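Poderden Leaflet Collection: Data Card

Version 2, released 14 March 2020

Summary

The Poderden Leaflet Collection is a set of 900 printed leaflets given to patients on leaving hospital after minor surgery, with their full text and a record for each. It is issued by the Bakos Library for the study of how written advice on wounds, stitches and dressings is worded. All leaflets are in English. The collection is a record of what patients were given to read and must not be used as medical advice.

Contents

texts/ holds one plain text file for each leaflet, in UTF-8.
records/leaflets.csv holds one row for each leaflet.
records/terms.csv lists 353 terms for wounds and their care, with the plain wording found beside them in the leaflets.
notes/ holds the transcription rules and the list of changes.

Terms are grouped under headings: cuts and incisions, stitches and clips, dressings, bleeding and staining, signs of infection, washing, and return to work. A term may stand under more than one heading. "Incision" is the entry with the most variants, among them "cut", "wound", "opening", "operation site" and "where we went in". 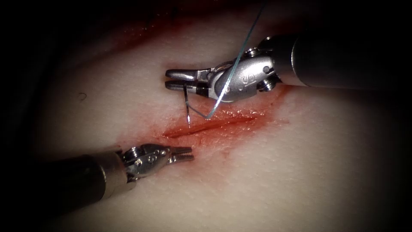 Incision in a synthetic tissue pad, with red staining on either side.

Fields in leaflets.csv

id: a fixed number, never reused.
title: as printed on the first page, including errors.
issuer_type: hospital, clinic or supplier.
year: year of printing where stated, otherwise blank.
pages: number of printed sides.
reading_age: result of the Amgate reading scale, given as a whole number.
closure: the kind of closure the leaflet deals with (stitches, clips, glue, strips, mixed or not stated).
contact: yes or no, according to whether the leaflet tells the patient whom to ring.

Telephone numbers and the names of staff have been replaced by the markers TEL and STAFF. Ward names have been kept except where a ward was named after a living person.

Source and transcription

Leaflets were received on paper from the lending bodies and scanned at Trumon. The scans are not part of the release. Each leaflet was typed by one transcriber and read against the paper copy by another. Spelling and punctuation follow the original. Words set in capitals are kept in capitals, as the use of capitals for warnings is of interest in its own right.
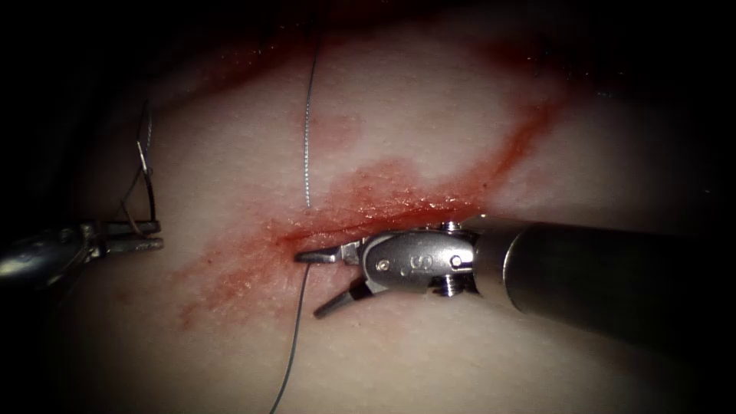 Handwritten additions were a difficulty. Many leaflets had been filled in by a nurse with the date on which stitches were to come out, or with a line on bathing. These additions are left out of the text files, and the field notes in the record state only that handwriting was present. In 60 leaflets the handwriting covered printed words that could not be read; the gaps are marked with [unclear].

Known limits

Leaflets on day surgery are far more common than leaflets on longer stays. Leaflets in large print were transcribed but are not marked as such. The Amgate scale gives unreliable results for texts made up mainly of lists, and reading_age should be treated with care for single-page leaflets.

Changes from version 1

Duplicate leaflets removed. The closure field added. Terms for glue and strips, missing from the first release, added to terms.csv. Errors reported up to the end of October have been corrected.

Terms of use

The records and term list may be copied and adapted with credit to the Bakos Library. The leaflet texts remain the property of the issuing bodies and may be used for research and teaching only. Users who publish work based on the collection are asked to give the version number.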